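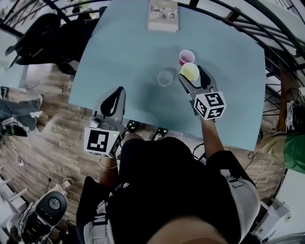
Grestuvura is hiring demonstrators for its Drendwood studio, and we would love to hear from people who have never worked near a robot in their lives. We teach robot arms to handle everyday objects, and they learn from examples performed by people. You hold a gripper in each hand, you get a short task, and you do it again and again with small changes. A beginner's task might be three plastic cups on a blue table, with the right gripper closing on the yellow one while the left waits its turn. It sounds easy until your fingers are two feet of plastic away from where you expect them to be. Most people get the feel of it in their first morning, and then it gets really fun!

We have recorded 1,474 demonstrations for the Vasiliu task set so far, and we need a lot more before we can train the next version. Cups, lids, folded cloth, zippers, jars that don't want to open. If you fumble something, you keep going and fix it, and we keep the recording. Recoveries are some of the best material we get.

What the job involves

Shifts of 4 hours, morning or afternoon, with breaks whenever your arms want one
Up to 70 demonstrations in a shift once you're trained
Resetting the table between takes
Marking each take as clean, recovered or failed
Telling us when a task is badly designed (please do, we've rewritten plenty of them)

Who we're looking for

We have 7 openings starting in June. You should be 18 or older and comfortable using both hands at chest height for a few minutes at a time. Left-handed people are very welcome, we're short on you. Knitters, line cooks, drummers and florists have all done well here. No degree and no coding needed.

Training is paid at the full rate. The studio is upstairs in the Fedell building, suite 438, and there's an elevator.

To apply, send a few lines about yourself and the hours you can work to Corina Ciobanu, studio lead, through the contact form. A resume is fine but optional. Everyone we shortlist is invited in for a paid one-hour tryout.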